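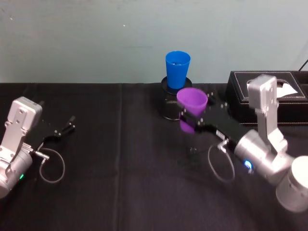 Call for Viewers: Watch Films With Us in October

By Joon-young Yeo
23 April 2025

The Skorow Film Weekend is looking for people who like to sit in the dark and watch films from other countries, with subtitles, and then talk about them. We call these people the viewing group. They are not critics and they do not need to know anything about cinema. Last year the viewing group gave the audience prize to a Danish film which I personally found too long, and this is exactly how it should be.

The weekend will take place in October in the old Malinowski cinema in Codport. The cinema has 229 seats. The viewing group sits in the two rows at the back on the left side, near the door, so that members can go out for the discussion without climbing over other people.

What you will do

You will see 7 feature films in three days, from Friday evening to Sunday afternoon. After every film, the group meets in the upstairs bar for half an hour. Each person gives the film a mark and says a few sentences about it. You do not have to defend your mark. Some people talk a lot and some talk very little, and both are welcome.

On Sunday the group decides together which film receives the audience prize. Last time this took until after six o'clock, and the projectionist wanted to go home. This year we will stop at five and vote with paper if there is no agreement.

We also ask every member to write one short text about one film. It can be 440 words or fewer. It can be a review, or only your memory of the evening, or a letter to the main character. The texts will be printed in a small booklet and put on the Plundivwood website, where you can also find the texts of earlier years. Please have a look at them before you apply, and you will see that the level is very mixed. My own text from my first year has a mistake in the title of the film. 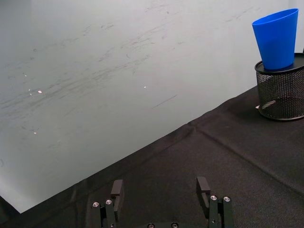
Gray smudges and streaks, spring 2025.

Who can apply

Anyone who is 18 or older on the first evening. You should be able to follow subtitles in English at normal speed, as all films are shown in the original language. This year we have two from Norway, one from Korea, one from Poland, one from Chile and one from Iran. The last film is still not confirmed.

We would like to have a group with different habits. If you go to the movies three times a week, please apply. If you went the last time when your children were small, please apply too. People who work in film distribution, or who have a family member in one of the films, cannot take part in the vote.

You must be free for the whole weekend. I know that this is a lot to ask. Every year somebody writes to me that they have a half marathon on Saturday morning and can come only after lunch, and every year I must say no. A person who has missed two films cannot compare them with the others. If your Sunday is not certain yet, it is better to wait for next year.

What you get

 – A weekend pass for you, and one evening ticket for a friend
 – Soup and bread on Saturday and Sunday between the second and the third film
 – Coffee and tea in the upstairs bar
 – Two copies of the printed booklet
 – Train or bus costs up to 267 crowns, if you keep the tickets

There is no fee for the work. We cannot offer a place to sleep, but there is a simple guest house behind the harbor and it is usually not full at this time of year. Ask for a room at the back, the front ones are above a restaurant.

Dogs are not possible in the cinema. I write this here as it was the most common question last year. The lady in the bakery next door is friendly to dogs, but please do not plan on leaving yours with her for three days.

How to apply

Send us an email with your name, your age, the town where you live and a telephone number. Then please answer two questions:

1. Which film did you see most recently, and where did you see it? At home is also a place.
2. Which film do your friends like and you do not?

A few lines for each answer are enough. Please do not attach a CV, we do not read it. You can write in English or in Polish.

The subject line of the email should be "Viewing group". The address is on the contact page of the Skorow Film Weekend. If you do not use email, you can leave a letter at the ticket window of the Malinowski on any evening when there is a show. Put my name on the envelope.

Applications are open until the end of June. I read all of them myself, normally on the train, so an answer can take two or three weeks. Everybody will receive an answer, also those we cannot take. The group has twelve places, and four of them are kept for people who were never in the group before.

There will be one meeting before the weekend, on an evening in early fall. We will go through the program, try the marking sheets with a short film, and eat something afterward in town. This meeting is not required, but it is nice to know some faces before the first film starts. Those who live far away can join by phone for the first part – the food you must then arrange yourself.

If you use a wheelchair, or if the stairs to the bar are difficult for you, please mention it in your email. We will then hold the discussions in the foyer on the ground floor. It is a little colder there, and I will bring the blankets.

Share this (29)
Comments (4)

Related items
Program news: first three titles for October
The audience prize, one year later
How to find the Malinowski when the bridge is closed
Plundivwood booklet: all texts from last year
Season tickets at the Codport ticket window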